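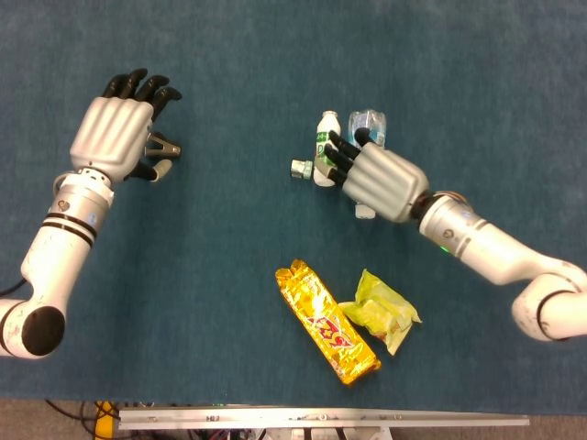
Lanying Luo has worked at the Strebel returns hall in Prakisholm for 10 years. Until last June she sorted by hand, eight hours, standing. Now she is responsible for the two-armed Movport station which takes the small mixed goods: bottles, snack packets, everything that comes back from the vending machines.

"In the beginning I did not like it," she says. "I thought, it has two hands, I have two hands, so one of us must go home."

It did not happen like this. Four people worked on small goods before, and four are still there, but two of them changed to the inspection desk. Luo stayed with the arms. She watches how they take hold of things, she stops them when something is wrong, and she writes down which items gave trouble.

Last month her list had 2,059 items. "Wrappers are the worst," she says. "A bottle has a shape. A wrapper has every day another shape. When it is shiny it is even more difficult."

I ask if the work is easier now. She thinks for a while. Her back is better, she says, and she sleeps better. But she is more tired in the head. "Before, I could talk with my colleague all the morning and my hands knew what to do. Now I must look. If I talk, I miss something."

The company gave her three days of training, and she finds this too little. The rest she learned from a technician who comes on Mondays. She would also like the pay to follow. Her title changed to station operator, her wage group is still the old one, and the talks with Strebel are open.

Would she go back to sorting by hand?

"For one day, yes. With the same people, and with the radio on."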